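Week 6: Drying indoors, or nearly
Handout to go with the Sunday session. Bring it back next time, I only print 111 of these and the rest of you share.

Where we left off

Last week was washing, and most of you now own a shirt that fits a smaller person. Rodrigo Vallejo asked whether the drying half of the course is shorter. It is longer. A wash takes as long as the machine says it does. Drying takes as long as the weather, the fabric and your patience agree on, and they rarely consult each other.

Terms you need for the quiz

Drip-dry: hung up straight from the rinse, no spin. Floor gets a drink too.
Line-dry: spun first, then hung. What the label usually means by "hang to dry."
Dry flat: no hanging of any kind. A sweater on a hanger grows shoulders of its own.
Dry in shade: keep it out of direct sun. A bright window counts as sun, whatever Tien-fu Mak told his table.

Air before heat

Water leaves cloth when the air next to it moves away and drier air takes its place. People who crank up the radiator and shut the door have made a small swamp. Open something, even a little. If it is raining sideways, a fan on low pointed past the clothes (past, please, we lost a blouse in Munlow) does a decent job.

Spacing

Leave a hand's width between garments. Two hands for anything with a lining. Sekar Harahap timed this at home in October with 2 identical cotton shirts, one by itself and one squeezed between towels. The lonely one was ready for lunch. The other was still damp at bedtime and smelled like a pond.

Bars with fixed holes do the spacing for you, provided you put one hanger in each and resist doubling up. Bars without holes let everything slide to the low end in a breeze and spend the afternoon there in a heap.

Hangers

Wire is fine for a light shirt that will be ironed anyway. For anything you'd like to wear off the hanger, go thicker. Wood holds a shoulder better, but rough or unfinished wood can mark pale fabric, so run a damp white cloth over it first and look at the cloth. Then there is weight. The Brudelow rail in our practice room is rated for 300 ounces, the Stollach one for 200, and wet denim has read neither manual.
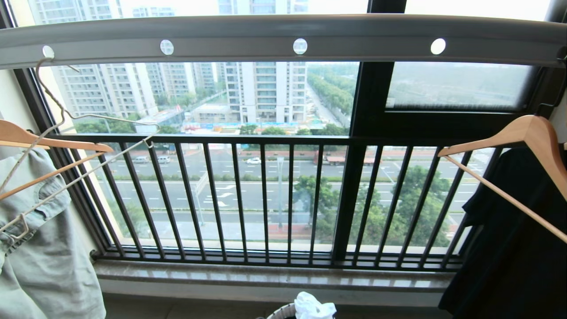
Household Skills Program, Department of Home and Textile Studies

On a balcony setup the bar goes where the air is, up by the glass. Look at the four holes in the bar and the mix of wire and wood on it, then go back to the hanger section and decide what you would put on which. The black garment is the one to think about for "dry in shade." A dark piece in a bright window can fade on the side facing out and stay respectable on the side facing you, so turn it inside out before it goes up.

The pale one on the left has a seam and what looks like a pocket. Seams and pockets are the last places to dry, on every garment ever sewn. Check them with the back of your fingers, which are better at this than the palm. Cold to the touch means leave it.

A basket under the bar saves steps. Don't use it as a wardrobe.

For next time

Read the Sepúlveda chapter on fiber content, skipping the part on felt unless you enjoy felt. Dry one garment your usual way and one by the spacing rule, and write down when each was ready. Leire Sotomayor has the sign-up sheet for the practice rail. Cristian Llanos has more than his share of the clothespins and should return them to the blue tin.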